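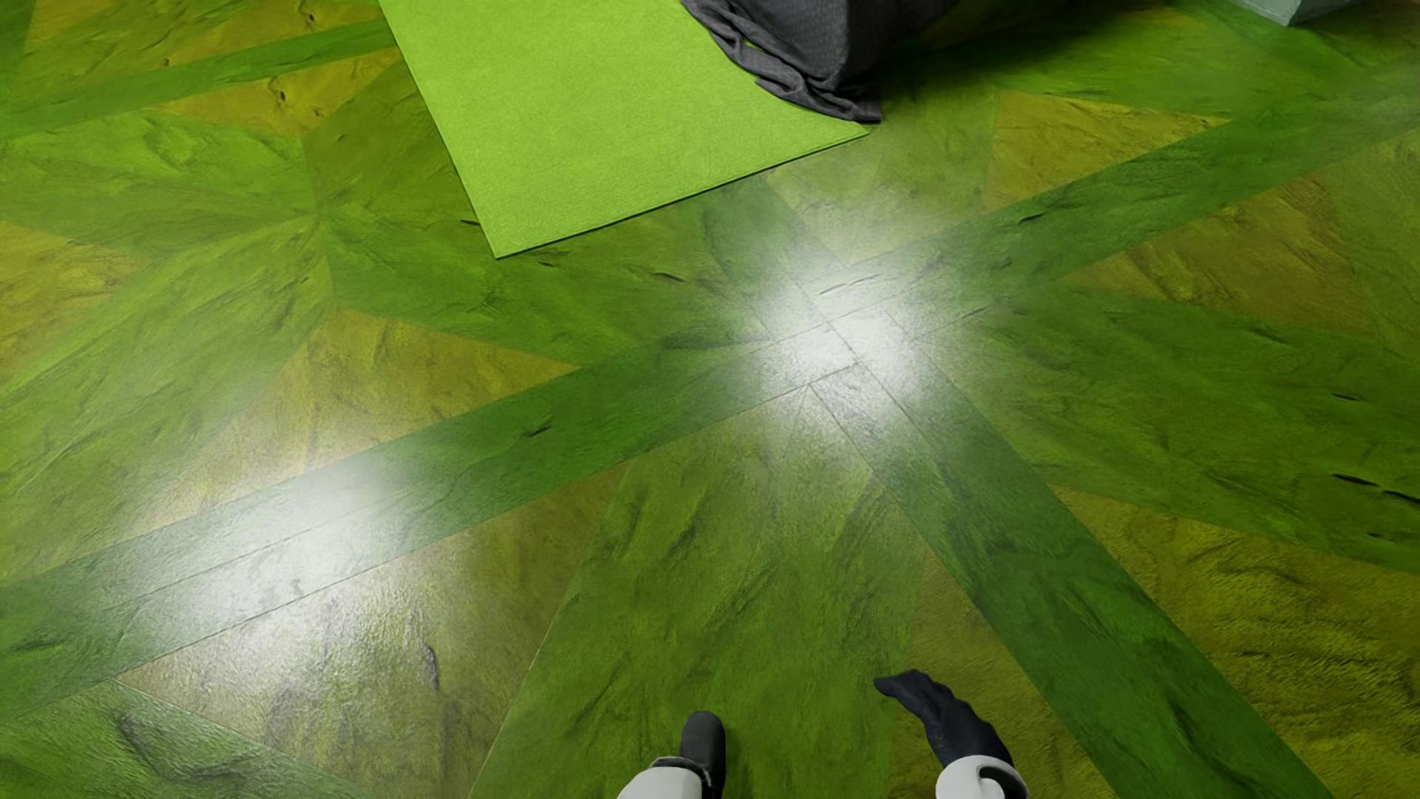

Progress Report to the Polthorpe Fund
Zirum Evening Reading Program
Prepared by Bereket Alemayehu, program coordinator
12 September 2025

Dear Ms. Ponce,

I send you the second report of our grant. As you asked in your last letter, I write first what was done, then the money, and then the problems, which are more than I wished.

What was done

The evening classes for adults started again after the summer break. We have now 19 learners in the beginner group, and all of them came to the first two lessons. The advanced group is smaller, and I decided to join it with the conversation group until October. Both teachers agreed to this. The learners in the conversation group were a little worried that they will read too slowly, but the texts are short and the teacher gives them out one lesson before, so everyone can prepare at home.

The reading books from Negussie Press arrived late but complete. They are the series we described in the proposal, with large letters and stories for grown people. Before, we used children's books, and some of our learners did not like to be seen with them on the bus. Now they take the books home and bring them back with notes in the margins. I should perhaps forbid the notes, but I did not have the heart to do it. The next reader also learns something from them.

The lending shelf is open before and after each class. The rule is one book for one person, and the person writes the title in the notebook with his or her own hand. For the beginners this is already an exercise. In the first report I promised a system on the computer for the loans. We tried it, and it took more time than the notebook, so with your permission I would like to keep the notebook and write off this part of the plan.

We also had a letter-writing evening in August. The learners brought real letters which they had to answer, from the landlord, from the school, from the clinic. This was not in the proposal. It was asked for by the learners, and it was the evening with the most talking of the whole year. I would like to repeat it every month if the teachers can stay one hour longer.

Money

From the grant we spent in this period the amount for books, the amount for copies, and the first part of the teachers' pay. The copies cost more than planned, by about 1000 over the whole year if we continue like now. Most of this comes from the beginner worksheets, which we print on one side so that the learners can write on the back. I asked the copy shop Braretti for a better price, and they offered one if we order for the full term at once. I would like to accept. It means that I must pay in advance, and for this I need your written agreement, because our contract speaks only of monthly costs.

The money for travel tickets is almost not used. Only 3 learners asked for it. I think that others need it too and are shy to ask. The teachers will now explain it to each person alone, after class, and not in front of the group.

Problems and changes

The most serious problem is the hour. We begin at six, and the learners who work in the bakery and in the warehouse cannot come before half past six. They miss the first part, and then the teacher explains it again to them while the others wait. From October we will begin at half past six and finish later. Two parents told me that this is difficult with small children, and for them I have not found a solution yet.

The second problem is the measuring. In the proposal we wrote that every learner will take a reading test at the start and at the end. The start test was done, but I am not satisfied with it. Several people read well at the table with the teacher and very badly on the test paper, I think from nerves. I suggest that we keep the test and add a short note from the teacher about each learner, in three or four sentences. If the Fund has a form for this, please send it to me and I will use it.

What I ask from you

I need your agreement for the advance payment to the copy shop, your answer about the computer system, and your opinion about the teacher's notes. The next group of beginners registers soon, and it would help me to know before then if the letter-writing evenings can be paid from the travel money that is left over.

The signed attendance lists and the receipts go to you by post in a separate envelope.

With respect and thanks,
Bereket Alemayehu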